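STINDPORT, 4th March - The Venitz Winter Coat and Blanket Exchange wrapped up its season this weekend, and everyone at the Venitz Neighborhood Association would like to say a very big thank you to the people of Stindport, who once again opened their closets (and their attics, and in a few cases their garages) so that their neighbors could stay warm.

The exchange opened its doors in November in the old shoe store on Renik Street, and by closing time on the last day 2,000 coats had gone home with new owners, along with 300 blankets and more mittens than we ever managed to sort into pairs. Anyone could come in and take what they needed, with no forms to fill out and no questions at the door. Plenty of families dropped off a jacket that had grown too small and left with one in the next size up, and we loved seeing that happen.

We are especially grateful to Phùng Dry Cleaners, who cleaned every donated coat at no charge and replaced a good many buttons and zippers along the way. The shop has been a friend to the exchange for 3 winters now, and it kept its pickup van running to us right through the ice storm, when most of the street was shut and we had hardly expected to open ourselves.

There is good news about next season, too. The association has signed a lease on larger rooms one block over, above the Renik Street bakery, so the exchange will no longer have to pack everything away each spring and start again from nothing. There will be a fitting area with a proper mirror, a corner where children can sit and read while their parents look through the racks, and a much wider doorway for strollers and wheelchairs. 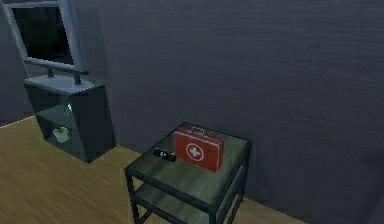
Work on the new rooms will go on through the summer, mostly painting and shelving, and we hope to welcome everybody back in November with coffee and something sweet from downstairs. Until then, please hold on to your outgrown winter things if you have the space - children's sizes and large men's coats are always the first to go. Blankets are welcome as well, as long as they have been washed.

Drop-off dates for the fall will be posted on the notice board at the Stindport Public Library and in the association's newsletter, which is free at the front desk.

About the Venitz Neighborhood Association
The association serves the Venitz district of Stindport with seasonal exchanges, a tool library and a summer street supper. Membership is open to all residents.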